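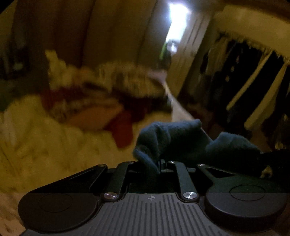
Albertina Correia asked a question after we posted our last page about thinking. She wanted to know if a word means a thing because of what the thing is like, or just because people agreed on it. She also asked if a word can run out of meaning when you say it too many times.

Those are two questions. Philosophers, who are people that study questions about thinking and knowing, have worked on both of them for a very long time.

What is a sign?

A sign is something that stands for something else. A red light stands for "stop." A drawing of a fish on a door might stand for "fish sold inside." The word "dog" stands for dogs, even when there are no dogs in the room.

Some signs look like what they stand for. The drawing of the fish looks a bit like a fish. You could probably work out what it means without any help.

Other signs are clues. Smoke is a sign of fire. A paw print in mud is a sign that an animal walked there. The smoke doesn't have to look like the fire. It comes from the fire, and that is why we can use it as a clue.

Most words are a third kind. The word "dog" doesn't look like a dog or sound like one, and a dog didn't make it. In Spanish the word is "perro." In German it is "Hund." All three work equally well, as long as the person you are talking to knows the language.

Are there words that sound like things?

Yes, a few. "Buzz" sounds something like a bee and "hiss" sounds something like a snake. But even these change from place to place. In English a rooster says "cock-a-doodle-doo." In French it says "cocorico." The roosters sound alike in both countries. The people who write the sound down have learned different ways to do it.

Who decides what a word means?

Try this. Make up a word. We made up "fallutach." Now decide what it means. We decided that a fallutach is the last bit of toothpaste in the tube.

If you are the only one who knows this, the word is not much use. Say "I need the fallutach" to your brother and he will ask what you are talking about. Once you tell him, there are two of you who can use it. If he tells his class, there may be 15 or more. At some point people might start using it who never met you and don't know where it came from.

By then you can't change it back by yourself. You could say, "I've decided that fallutach means a kind of hat now." The others would keep on using it for toothpaste. The word belongs to everyone who uses it.

This happens with real words too. "Nice" came from an old word that meant foolish or ignorant. Over hundreds of years people used it in slightly different ways, and the meaning moved. There was no meeting where it was changed.

Why does a word go strange when you repeat it?

This was the second part of Albertina's question. Pick a short word, such as "spoon." Say it out loud about 53 times without stopping. For many people it begins to feel odd partway through. It seems like a noise and you may wonder if it was ever a word at all.

Scientists who study the mind call this semantic satiation. "Semantic" means to do with meaning, and "satiation" means being full, the way you feel after a big dinner. The feeling wears off after a short rest.

The word has not really lost its meaning. Spoons are still called spoons. What changed is how it feels to you for a little while. Philosophers find this interesting, as it lets you notice the sound and the meaning separately. Most of the time they come together so fast that you can't tell them apart.

Can you think without words?

People disagree about this one. Emília Tóth wrote to us that she thinks in pictures when she builds things and in words when she is worried. Other readers say they hear a voice in their head nearly all day. Some say they have no voice at all.

Babies can recognize faces and be surprised by things before they can talk. That looks like a kind of thinking. On the other hand, it is hard to see how anyone could think "the Tuesday after next" without having words or some other signs for days.

Things to try

Make up a word with a friend and use it for a week. Write down whether anyone else picks it up. Our own list so far has "rarero" (a sock with no partner) and "vundatau" (the feeling of having forgotten why you came into a room).

Draw a sign for "quiet" without using any letters. Show it to three people and ask what it means. If they give different answers, ask what in the drawing made them think so.

Open a dictionary and look up a word. Then look up one of the words in its definition, and then one of the words in that definition. See how long it takes before you come back to a word you have already looked up.

Words to know

Sign: something that stands for something else.
Symbol: a sign that works because people agree on it.
Definition: other words that tell you what a word means.
Semantic: to do with meaning.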